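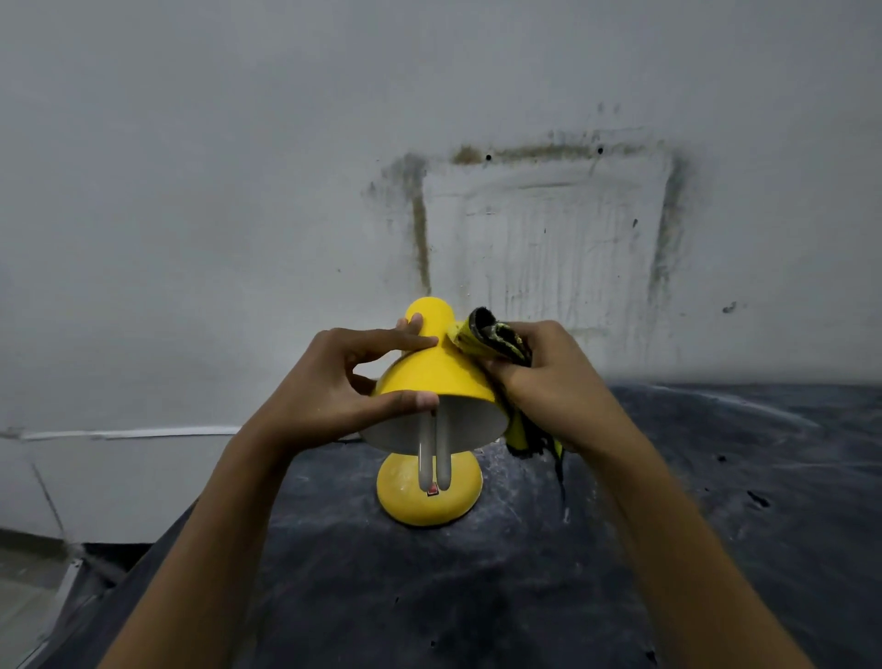
August, workshop notebook – marble run for the kids' gallery, Flernton

9:40. Long track back on the trestles. Lowri re-cut the second bend last night, much tighter than the drawing. Ball stays in now at full drop. Need to update the drawing (me).

Timer gate 2 still flaky. Misses the small balls maybe one in a dozen, never the big ones. Swapped the sensor for the Leltik one, no change. Tomos thinks it's the angle, I think it's teh bracket flexing when the ball hits the ramp. Shimmed it with card for now.

Counter at lunch: 1,673 drops since the reset. Want 2,000 clean before it goes anywhere near a school group.

Nest brought her two in after lunch. Useful!! Notes:

- younger one can't reach the top hopper, even on the step. Drop it or build a second lower one? Second hopper, I think – parents lifting kids all day is no good
- both ignored the instruction panel completely
- wanted to race each other. We only have one start lever. Ask Lleucu if there's budget for two
- older one found the pinch point behind the lift wheel in under a minute. Guard needed, not optional

Big digits on the finish clock went down well, they shouted the numbers out. Keep. The beep is too loud for a room with a hard floor, turn down before Aled hears it.

Powell quote for the clear side panels came in, longer lead time than they said on the phone. Eleven weeks no good to us. Try Standico tomorow.

4:15. Gate 2 missed again, card shim had slipped out. So probably bracket. Tomos printing a stiffer one overnight.

To do: lift guard, lower hopper sketch, return Nest's step stool, more 25 mm balls (they roll under the bench and stay there).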